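Chapter 3
Tokens, Checks and Other Almost-Money

What you'll meet in this chapter
Why private firms made their own "coins"
How to tell a token from a medal
Metals, shapes and holes
Starting a small collection without going broke

I came to tokens by accident. I was digging through a dealer's junk box for foreign coins (the usual thing, everything in it for the same price) and kept pulling out pieces that had no country on them. One had a big number 5 and the word HIROSE. Another had a hole through the middle and a picture of a loaf of bread. I put them back, went home, and then couldn't stop thinking about the one with the loaf! By Friday I was back at the box, and of course it was gone.

So let's get the basic idea down first. A coin is issued by a government, and the law says people should accept it. A token is issued by somebody else - a shop, a mine, a streetcar line, a laundry - and it's only good for what that somebody promises. When you read "good for one loaf" on a token, you're reading a tiny contract. If the bakery closed, you were stuck with a round piece of brass.

People put up with this for a very practical reason: small change was often hard to find. If you ran a store in the mining town of Jerkudov and your customers got paid in large notes, you had to hand them something for the difference. The store there ordered its first 300 brass pieces in three values, and they went around town so freely that the barber took them too. I own one of the twenties. It has been carried so much that the 2 has nearly worn away, and I like it more than some of my silver.

Is it a token or a medal?

Beginners mix these up all the time, and I did it for years. My own rule is to look for a promise. A token usually has a value, a service or the words "good for" somewhere on it. A medal remembers something, such as a bridge opening or a shooting contest, and doesn't offer you anything in return. There are messy cases in between. The Sturitz fair pieces were sold as souvenirs, but you could also hand one in for a ride on the carousel, so you'll see them listed both ways. I keep mine with the tokens and I won't argue with you if you don't.

Watch out for checks, too. Pay checks and tool checks were metal tags that a worker handed over to collect wages or borrow a wrench. They generally carry a company name and a worker's number. Mine reads KIVEN 945, and that's the whole inscription, with nothing at all on the back.

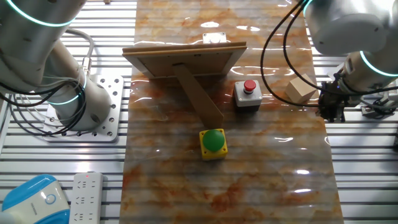

Metals, shapes and holes

Brass is the one you'll see most, followed by aluminum, which got popular once it was cheap to make. Pick up an aluminum token and you'll notice right away how little it weighs. You'll also run into zinc, copper, hard rubber, and even pressed cardboard, though cardboard rarely survives in nice shape.

Shapes are where the fun starts. Governments mostly stuck to round coins, but a token maker would cut whatever the customer wanted - squares, octagons, scalloped edges, hearts. Some of this was showing off, and some of it helped a busy clerk sort values by feel. Center holes did the same job, and they also let you string a day's takings on a wire. A hole near the edge is a different story. It may be original, or it may have been punched later by someone who wanted a key tag, so look closely at the rim of the hole before you pay full price.

Before you read on, dig out any odd metal pieces you have at home and sort them into two piles, the ones that make a promise and the ones that don't. Keep the leftovers in a third pile. We'll need them for the section on makers' marks.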